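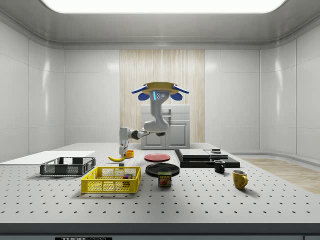 Ceiling arm in the simulated cell, with the kitchen things on the perforated table.

Tips for keeping a ceiling-mounted arm cell in order

I keep the Drakaddale practice cell, both the real table and its simulated copy. My notes were growing on paper since November, and Clementina Rocha asked me to put them where other people can find them. Most are small things from the workshop. If your arm stands on the floor, some of them will not fit you.

1. Begin at the top

With a hanging arm, the mounting plate carries everything. Switch off and lock the power, put a support under the arm, and only then touch the bolts. Tighten them crosswise, a little each time, with a torque wrench set to the value in the manual of your arm. I draw a thin paint line across each bolt head and the plate. When the line is broken, the bolt has moved.

2. Use the holes in the table

A perforated table is already a ruler. Write down the place of each plate, mug and basket by row and column, counted from one corner that you never change. In the simulated copy we use the same corner.
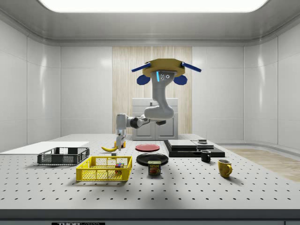 The numbers go on a sheet beside the controller, and the same sheet is used for both cells. When Jacobus Coetzee resets the table he needs four minutes, and before the sheet it was a long discussion every morning. Please vacuum the holes before you wipe. A wet cloth pushes the crumbs down, and then a locating pin does not sit well.

3. Choose the objects for the height of the fingers

Low things like a flat plate are the difficult ones. The fingers come down straight, so the rim must be reached without pressing on the table. I leave 3 mm under the fingertips at the lowest point and check it with a feeler gauge after every change of fingers. Baskets are another matter -- the walls catch the wrist before the fingers arrive. Try the empty movement at 30 percent speed first.
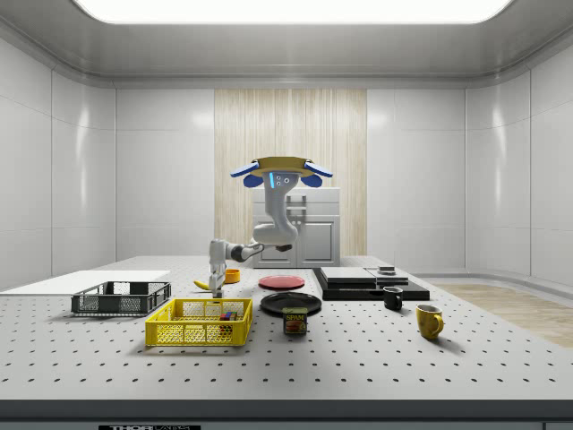

4. Clean the fingers and the pads

Isopropyl alcohol on a soft cloth is enough for our pads, but read first what the maker of yours allows. Change both pads together. A new pad against an old one makes the grip go to one side, and you will look for the mistake in the program for two hours, as I did.

5. Keep the two cells equal

If you move the real cabinet or change a mug, change the model the same day. I write the date of the last comparison on the sheet.
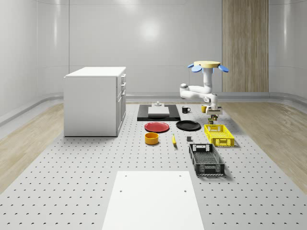 How often should the home position be checked?

Once a week is enough for a cell in daily use, and also after any collision, even a light one. Send the arm home, compare the marks on each joint, and write the result down before you correct anything.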